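The Comma on Page 70

Atif Khokhar taught academic writing at the college in Palumbo, in a room over the print shop. In December he had one student left who had not handed in her final paper. She came up the stairs at four with the draft in a plastic folder.

"It's 311 sentences," she said. "I checked every one against the handbook."

"All of them?"

"The handbook says a subject needs a verb. They have verbs."

He read the first page while she stood by the radiator. The verbs were there. Every sentence had the same order, subject and verb and object, and every one was in the passive. Samples were taken. Results were noted. It was concluded that. He could find no error to mark, and he had been holding the red pen for some time.

"Who took the samples?" he asked.

"I did."

"Where does it say that?"

"You can't say I. My last teacher took off points." 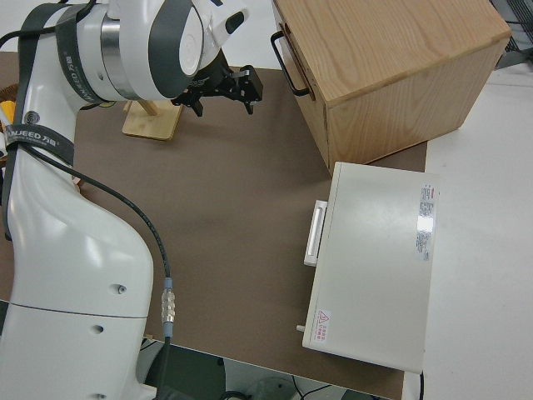 He put the pen down and pulled the other chair over so she could sit. Then he opened the handbook to page 70, the section on the passive voice, where a former student had drawn a large comma in the margin in green ink. It had no connection to anything on the page. He had been meaning to erase it for years.

"Read me the first line," he said.

"The passive may be used when the doer is unknown or unimportant."

"Are you unknown?"

She thought about it. "No."

"Unimportant?"

She didn't answer that one. She took the draft back and turned to the second page, then asked to borrow the pen. She crossed out "Samples were taken" and wrote "I took samples from the creek at Prallgate." She looked at it.

"It sounds like I'm bragging," she said.

"It sounds like you went to the creek."

"It was raining. I went twice."

"Put that in the methods section."

She wrote until the print shop closed and the floor stopped humming. He graded other papers. When she left she had fixed 2 pages, and she took the handbook with her without asking.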